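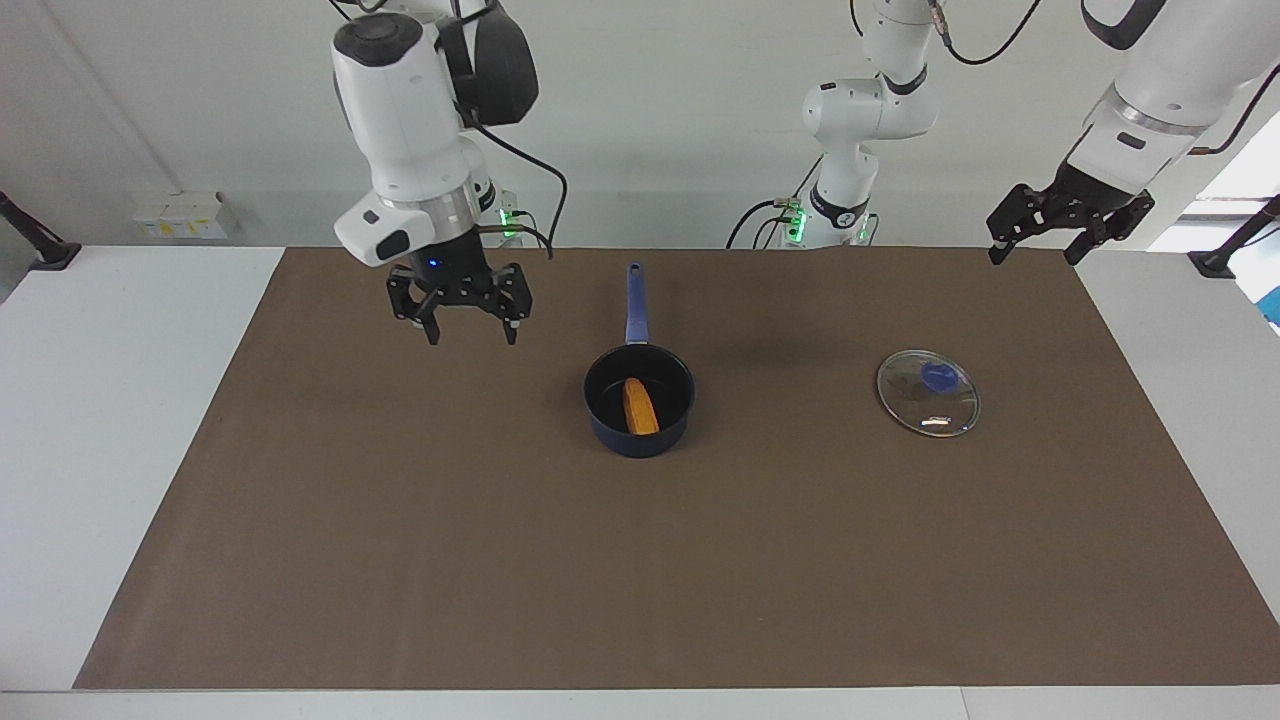
Small saucepans do most of the work in my kitchen, and I've gotten a little fussy about how I treat them. A few things I've picked up over the years, in no special order!

Put something under the pan. I used to set mine straight on the table and wonder where all those gray scuffs came from. Now I throw down a cloth mat first, the bigger the better, so the lid has a place to go too. Dark colors hide drips. Pull it flat before you start (a wrinkle under a full pan makes it wobble) and shake it out over the sink when you're done.

Corn in a small pan. If your cob is longer than the pan is wide, don't fight it. Snap it in half, or cut it with a heavy knife before cooking. My neighbor Heike Thiele just leans hers in and turns it end for end after 2 minutes, then gives it 2 more with the lid on. I tried it her way in January and the kernels were lovely and crisp, so I've stopped arguing with her. Sweet potato is another story: peel it and cut it in chunks, or the middle stays hard forever.

Glass lids. I love being able to peek without letting the steam out, but they do get cloudy. White vinegar on a soft rag, then plain water, then dry it right away. The gunk hides under the metal rim, so go around that with an old toothbrush. And let a hot lid cool before you rinse it, please! I cracked one that way and it was a good one.

Loose knobs. Most of them are held on by one screw from underneath. Snug it up by hand with a screwdriver, four little turns at most, and stop when it feels firm.

Hanging. If there's a hole in the handle, use it. I have a row of hooks by the stove and the lids stand in an old letter rack on the shelf below.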